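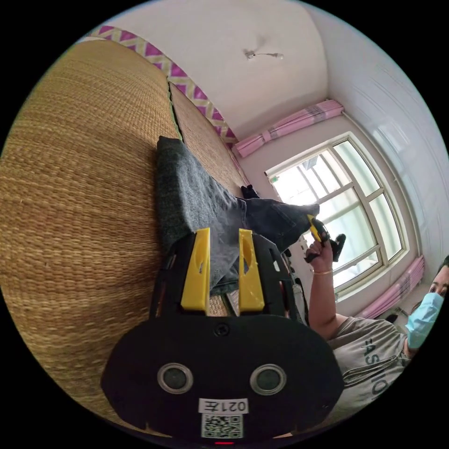
Valentin Cozma has asked that the rain bar results be entered before the pump is returned to the hire desk, and that the nozzle settings be recorded separately from the pressure settings, as the two were confused in the August entry.

Rain effects, Skotley, night exterior (market street)
Entry date: 10/13/23

Purpose. To establish whether the overhead bars can give even, visible rain across the full width of the street set at Mimbridge without soaking the shop fronts. The director of photography has requested heavy drops, lit from behind. Fine spray was rejected at the first test on the ground that it reads as fog.

Equipment. The Utex pump, one supply tank of 2,525 gallons, 4 bars with the wide nozzles fitted, and the short hoses from the Nyamweya stage. The long hoses remain at Nyamweya and were not tested.

Procedure. The bars were raised on the two street-side lifts and leveled by eye, then corrected with the string line. The pump was started with the return valve fully open and brought up slowly. Readings were taken at the pump outlet and again at the last bar. The stand-in car was parked on its mark so that the splash from the roof could be judged from the camera position.

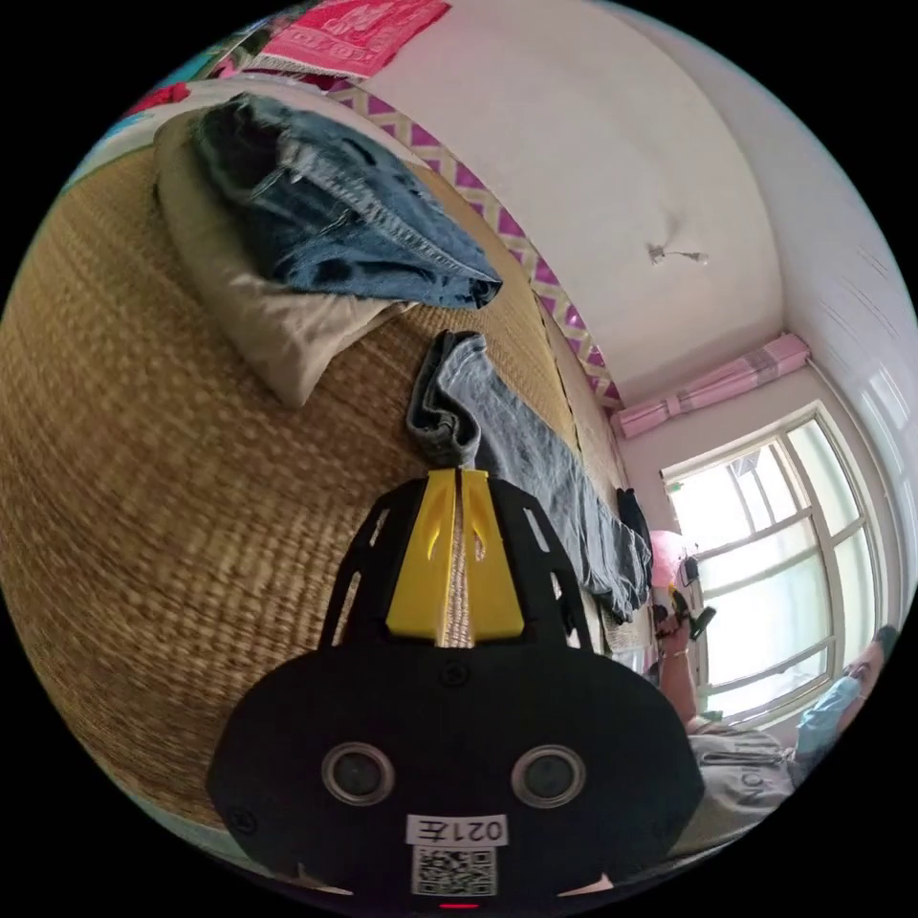 At 40 psi at the outlet the first two bars performed well. The drops were large and fell straight, and the backlight picked them up to the full depth of the street. The last bar was weak on its far side and left a dry strip along the curb. Raising the pressure filled the strip but broke the drops into mist at the near end, and the earlier setting was restored.

The near bar was then partly closed at its own valve. This improved the far bar at once. A second adjustment, of a quarter turn, gave a fair match between them. The valve handle has been marked with white paint at the setting used. Please do not clean the mark off.

Noise. The sound department attended for the second run. The pump can be heard clearly at the actors' marks with its side panel off and remains noticeable with the panel on. It should be moved behind the brick return at the north end of the set, which will need one further length of hose. Water striking the awning is the louder problem. A layer of packing felt on top of the canvas helped a good deal and does not show from the street.
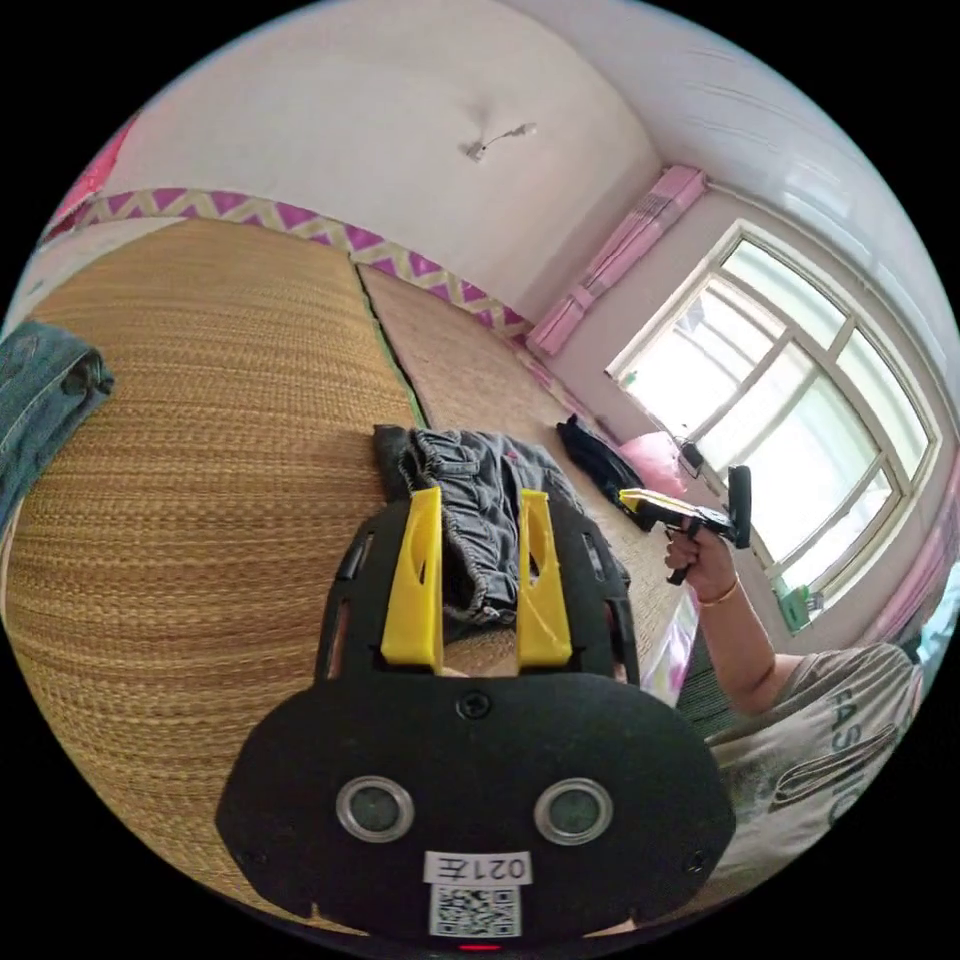

Anastasia Manolakis replied to the draft of this entry that felt holds water and that the awning frame was built to carry canvas alone. She asks that the felt be weighed when fully soaked and the figure given to construction before anyone stands beneath it. Until that has been done, the awning is to be kept clear of cast and background performers during wet takes.

Drainage. The street drains at the south end coped with the first run. During the second, water gathered in front of the bakery and reached the bottom of the door. The temporary ramp is the likely cause, as it sits across the gutter. Construction has been asked to raise it on blocks.

Water use. More than 1,000 gallons were drawn over the two runs, including the time spent adjusting valves. The tank should be filled before call and again at the meal break. It should not be run low, as the pump draws air near the bottom and the bars spit.
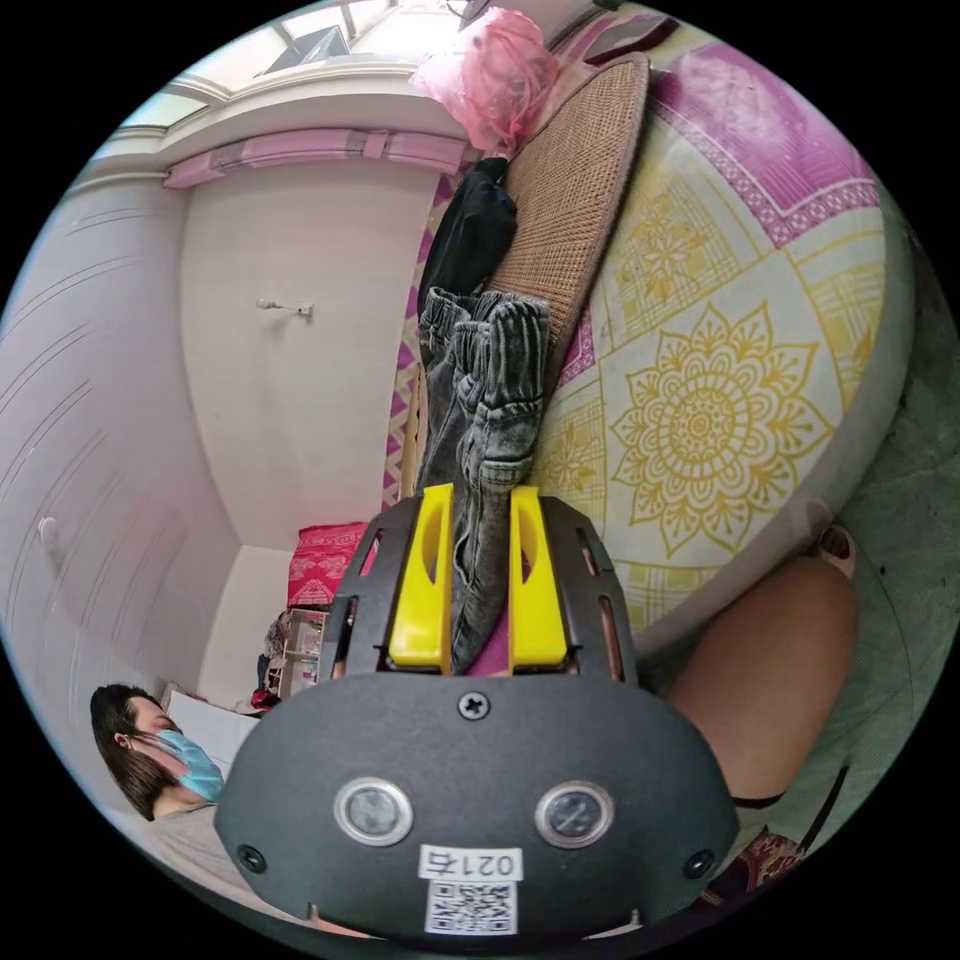 The wet-down of the road surface should be carried out by hand hose before the bars are started, so that the first take matches the later ones. The paving on the east side dries faster than the painted cobbles and will need a second pass.

Safety. All lamps within reach of the spray are to be on protected circuits and checked by the electrical department on the night. Lift operators are to wear the non-slip boots from the effects store. The walkway between the pump and the tank was slippery by the end of the session and needs matting.

Outstanding:
Weigh the soaked felt, figure to A. Manolakis.
Collect one long hose from Nyamweya.
Raise the ramp and repeat the drainage check.
Replace the washer on the third bar, which drips after shutoff.
Test the far bar again in wind. The air was still for both runs.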